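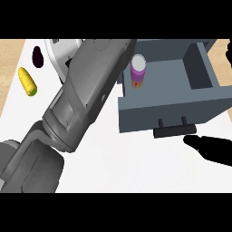
Chapter 2

Listening to a Tape Box

Before we play a single note in this chapter, I want you to look at a box. I keep one on my desk when I teach this material, a flat cardboard thing that once held a quarter-inch reel, and I pass it around the room before I say a word about what was on the tape. People always want to hear the music first. I understand that! But the box has handwriting on all its sides, in at least two different pens, and by the time it gets back to me somebody has usually found something I missed.

The reel came from the Drastska sessions, which you'll get to know very well over the next few weeks. If you skipped Chapter 1 (I know some of you did), Drastska was a four-piece band that recorded one album, broke up during the mixing, and left behind a pile of tapes that went from one garage to another for years. The album is called Bosavum. The band's singer and main writer was Vy Bạch, and nearly everything we know about the order of events comes from her notes on the boxes and from one long talk she gave much later at a record fair, which a fan taped from the third row. You can hear him unwrapping a sandwich.

So what does a tape box tell you? Mine says "Từ – slow – take 24 – K. on piano, no drums." Then, in the other pen, "NOT THIS ONE."

I love that note. When I first read it I took it to mean the take was a dud, and I filed it that way in my own list for years. Then I finally heard the tape, and the take is gorgeous. The piano is a little flat in the top octave and Vy comes in early on the second verse, but it's a complete performance with a real ending, which the album version doesn't have (it fades out over the guitar). I started to wonder who the note was talking to. It could be telling an engineer which take to leave off the master reel. It could just as easily be telling someone not to record over it. Same words, opposite wishes, and I still can't say for sure which it is. I lean toward the second reading, mostly on the strength of how hard the pen was pressed.

K. is Kha Tiêu, by the way, the band's bass player, who also played piano on anything slow. You'll see him written as K., Kha, KT and once, on a lyric sheet, as "the pianist (ha)." Get used to this. Working musicians don't label things for us. They label them for whoever is going to be in the room on Thursday, and that person already knows who K. is.

A few words you'll need for the rest of the chapter. A demo is a recording made to show how a song goes, to the band or a label or just to the writer. An outtake is a recording made for release and then left off. An alternate is a take of a song that did come out, in a version that didn't. And an acetate is a disc cut one at a time so people could take a recording home and listen to it, and it wears out fast – every play shaves a bit off the top end. These words get mixed up constantly, in sleeve notes most of all. The reissue of Bosavum on Grelano has a bonus track marked "demo" that is plainly an alternate. It has the full band on it, in the same studio, with the same cough before the count-in that you can hear on the album. I'll ask you to listen for that cough in section 2.3.

The numbering is a mess too. The Grelano booklet lists 30 reels. Vy's own list, which she wrote out by hand in the back of a school notebook, goes up to 31. I spent most of one February trying to work out where the extra one went, and I'll show you my reasoning further on, along with the spot where I think it goes wrong. You may do better. One student of mine thought the two lists simply disagreed about whether a half-used reel counts, and I haven't been able to knock that idea down.

What I'd like you to do before section 2.1 is small. Find any recording in your house that somebody wrote on. A mix CD, a cassette, a burned disc of your cousin's band, a record with a name on the label. Copy out the writing exactly, with the spelling mistakes and the crossed-out bits. Then, on a separate sheet, put down what you think it means. Keep the two sheets apart, please. We'll be coming back to them, and I want you to be able to see where the copying stopped and the guessing started.

Then go ahead and play it.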